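### 3.2 Tabletop task

The student team in the Vokgate course recorded 626 demonstrations over one term, ending in April. Each used the same small set of props – a plush toy, a mug and a plate among them – on a white table. Kanchan Nishad wrote the labeling tool, Wulto, and checked every recording by hand. We kept 2 camera views per trial (Figure 2).
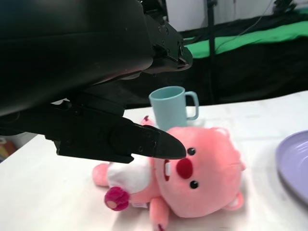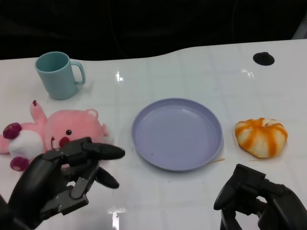

**Figure 2.** Plush toy, light blue mug and plate on the white table, in two views.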